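Wed 24 January

Too hot to sleep past six, so I took my tea out to the shed before the tin roof got going, and I may as well write the day down while my feet are up and the fan is pointed at me.

The mangle has been on the bench since July, poor old thing, with a sheet over it like a parrot put to bed. It was Mum's, and her aunt's before that, and every one of us kids was warned about our fingers and every one of us put our fingers in regardless. It still has its rollers and its big iron wheel, but one of the little gears between them had lost its teeth on one side, so that you'd turn the handle and it would go round sweetly, then clunk, then slip, then go round sweetly again. I wrote to 2 places about a replacement. The first never answered. The second was Trameck, who were very polite and said they could cut me one if I sent the old gear along with the measurements, and then quoted me $200, which I had to go and have a lie-down over. But I paid it, out of the money I'd put by for the new curtains. The curtains can wait. They have waited this long.

Anyway, the new gear came on Monday and I didn't open it until this morning, silly as that sounds. I wanted a clear bench first. That meant sorting the jars of screws, which meant finding the good tin snips I accused Cengiz Güler of borrowing two winters ago (I shall have to ring him and be humble), and then sweeping, and by then it was time for a second cup.

It's a lovely bit of work. I had expected something shiny and a bit cheap-looking, the way new parts can be next to old iron, and instead it's a soft dark grey, all satin, and you only get the brightness along the sides of the teeth where the light comes across them. The teeth are straight, with squared-off tips, and there's a plain round hole through the middle, smooth as you like. I kept thinking how pleased Dad would have been with it. He used to turn a new part over and over in his hands for so long that Mum would ask if he was planning to fit it or marry it. 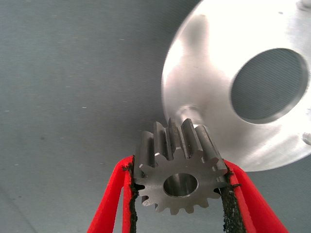
Lai-ching Wei rang after lunch and said I wasn't to put one new gear in among the old ones without cleaning every scrap of black grease off its neighbours first, or the grit would chew into the fresh teeth and I'd be writing to Trameck again by winter. She also said to go easy with the oil and turn the handle by hand a good long while before feeding so much as a hanky through it. I said yes, yes, I know, and then went and looked at the neighbours with a torch, and she was quite right, they were filthy.

So that was the afternoon - an old toothbrush, a saucer of kero and the cricket on the wireless. I did 2 of the old gears properly and my back wouldn't hear of any more. The new one is wrapped in a clean tea towel on the shelf, the one with the faded kookaburras. Ravindra Dubey is coming by on Saturday to help me lift the top roller, and I've promised him lunch, so I must remember to get ham.

Cold chicken and tomatoes for tea. Still no breeze. I've left the shed window open a crack and I do hope the possum doesn't take it as an invitation.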